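Turden八月推出“一张白桌”居家清洁计划，陪大家把每天都要用的桌面重新照顾好

家里最忙的家具是哪一件？Turden的同事们在茶水间里为这个问题聊过好几回，有人说是沙发，有人说是冰箱，可聊到最后，大家总会绕回到桌子上来。早饭在桌上吃，作业在桌上写，快递在桌上拆，晚上收拾完碗筷，还要在桌上摊开账本或者半件没缝完的衣服。正是从这样的闲聊开始，Turden今天很高兴地宣布，“一张白桌”居家清洁计划将于八月正式与大家见面，首批课程安排在Broratano生活馆的二楼教室，欢迎街坊邻里和远道而来的朋友们一起参加。

从浅色桌面说起

Turden这几年陆续收到不少顾客来信，其中问得最多的，就是白色和浅灰色桌面应该怎么打理。浅色桌面让屋子显得亮堂，许多家庭装修时一眼就看中了，可是住进去以后才发现，它对灰尘、水痕和油膜格外诚实。有的顾客写道，自己明明每天都擦，换一个角度迎着光一看，桌上还是一片雾蒙蒙的印子，心里实在不是滋味。还有一位顾客随信附上了整整两页的擦桌记录，什么时候用了哪块布、水温如何、擦完晾了多久，写得清清楚楚，我们读了既佩服又感动，后来课程里的练习表就是照着这份记录的样子设计的。

课程主理人Dae-han Yang在家居护理行业工作多年，这一次从教案到布料都由他亲自过目。“很多人觉得擦桌子用不着学，小时候看着大人擦，自己也就会了。”他说，“可是我们看着大人擦的那张桌子，和今天家里的这张桌子，表面往往是不一样的。布太湿，清洁剂放得太多，最后又没有用清水过一遍，桌面上就容易留下一层薄薄的东西。第二天再擦，又添一层。大家不是不勤快，常常是太勤快了一点。”

他还特别提到，课程不会催着大家去买新的东西。家里有什么布就带什么布来，旧毛巾、旧棉衫都可以，老师会帮着看一看哪一块适合湿擦，哪一块适合收尾，哪一块还是留着擦鞋比较好。

课程怎么安排

“一张白桌”计划共有6节课，每节课最多可容纳21位学员，下午两点开始，中间有一段喝茶休息的时间。前两节讲布和水，让大家亲手试一试拧到什么程度才算“微潮”；接下来两节讲油膜和细小的污点，包括饭后容易忽略的桌边和转角；最后两节讲日常习惯，怎样把收拾桌面变成一件顺手的小事，而不必等到周末再来一次大扫除。

全部课程的费用为368元，包含练习用布、一份纸质手册和每次课上的茶点。茶点由隔壁的Verhoeven烘焙坊准备，他们家的柠檬小饼掉渣掉得厉害，Dae-han Yang却坚持要选这一款，理由是吃完正好可以练习。已经报过名又临时有事的学员，可以提前一天来电改期，不另外收费；也可以把名额转给家人或朋友，只要告诉我们新的联系方式即可。

Jerkent为本次计划提供了教室所用的桌子。课程期间，学员可以分组在同一款桌面上反复练习，对比几种擦法的差别，也可以把自己家桌面的照片带来，请老师帮忙看一看。

来自试听学员的声音

正式开课之前，Turden办过一次小规模的试听。参加试听的Chae-won Ko是两个孩子的母亲，家里的餐桌兼做书桌，一天要擦上好多遍。“我原来以为会听到很多大道理，结果一坐下来老师就让我们拧布，拧了好久。”她笑着回忆，“回家以后我把厨房里那瓶喷雾往柜子里面挪了挪，先用清水擦，再拿干布顺着一个方向收一遍。孩子问我怎么擦得这么慢，我说妈妈在上课呢！”

她也给我们提了一个很好的建议，希望课上能讲一讲孩子自己动手时该注意什么。我们把这个内容加进了第五节课，届时家长可以带一个孩子同来，孩子不另外收费，但请在报名时说明年龄，方便我们准备合适的凳子和小一号的布。

先在家里试一试

离开课还有一段日子，Dae-han Yang整理了3个简单的步骤，想早一点动手的朋友不妨先在家里试试看。不同材质的桌面脾气不同，动手之前请先看一眼厂家的护理说明，拿不准的时候，在不显眼的角落里小范围试一下。

第一步，清空桌面。把杯垫、纸巾盒、遥控器统统请下去，连常年不动的花瓶也一样。用干软布或者软毛刷把浮尘和碎屑轻轻带走，先不要急着沾水，免得碎屑跟着湿布满桌跑。

第二步，迎着光看一遍。弯下腰，换两三个角度，留心雾状的擦痕和针尖大小的深色小点，它们正面看时很淡，稍不注意就放过去了。看到了先记住位置，待会儿着重照顾。浅色桌面上的这类痕迹，大致就是下面这个样子。

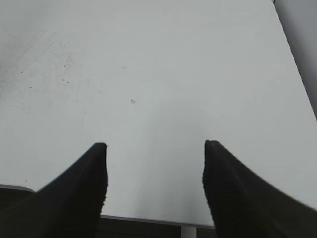
第三步，微潮擦拭，干布收尾。把布浸湿后拧到不滴水，对折两次，从离自己远的一侧往近处擦，每擦一段就翻一个干净的面。遇到小点，先用湿布敷一会儿，再轻轻地擦，不要用指甲或者硬物去刮。如果用了清洁剂，请记得换一块清水拧过的布再走一遍，最后用干布顺着同一个方向慢慢收干。

报名方式

即日起，大家可以到Broratano生活馆一楼服务台登记，也可以在Turden各门店索取报名表，填好后交给店员。报名表背面留了一块空白，欢迎写下您家桌子的材质、用了多久，以及最让您头疼的那一处痕迹，老师会在备课时逐份阅读，把大家问得多的问题排进课里。教室设有电梯，推婴儿车或行动不便的朋友请在表上注明，我们会预留靠近门口的座位。

关于Turden

Turden是一家专注于家庭清洁用品与居家护理服务的企业，产品包括各类擦拭布、软毛刷和日常收纳用具，同时在门店开设面向普通家庭的护理讲座。媒体朋友如需采访课程主理人或到课堂旁听，请与Turden品牌联络处联系，并注明所属媒体和希望到访的时段。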